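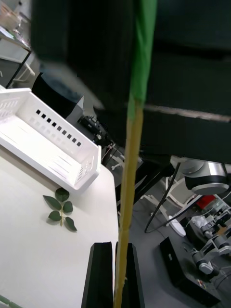 Stem held in the gripper, loose leaves on the table

Rules for working next to an arm that handles artificial flowers?

Hedvika Trnka
2 min read

We have an arm picking up artificial stems and flowers on a white table. The leaves come off a lot, and people want to reach in and move them while the arm is on. Our written rule is one line long: "be careful." I have to replace it by Tuesday. What do other shops write down? Speed limit, hands, cables, anything.

3 comments

Cledwyn Kemeys

Start with a risk assessment for your own cell. ISO 10218 covers industrial robots and their integration, and it's what an inspector will ask about. At Plidach our sheet says no hands over the table unless the arm is in a protective stop, and one named person holds the pendant.
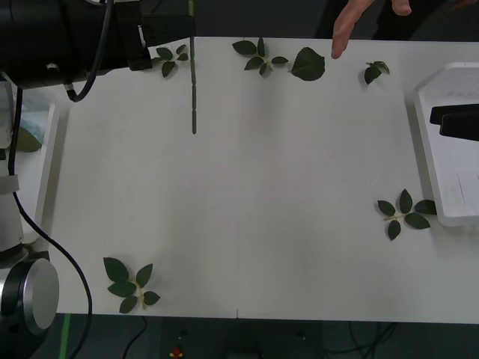 That person calls "clear" before restarting. We cap the arm at 300 mm/s whenever anyone is inside the tape. The cap came out of our assessment, so don't just copy the number. Leaves get picked up between runs only. Cables go along the table edge and get checked at the start of each shift.

14 shares

Viera Oravec

just keep your fingers away from the gripper, it's not that hard. ours is slow anyway

Danica Rusnák

Slow arms still pinch. I'd add two things to Cledwyn's list.
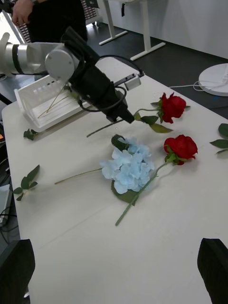
Write down where people stand and where chairs go, and log every stop with the time and who pressed it. We had 61 stops in October and most of them were for loose leaves. We changed how we lay out the stems after reading that log.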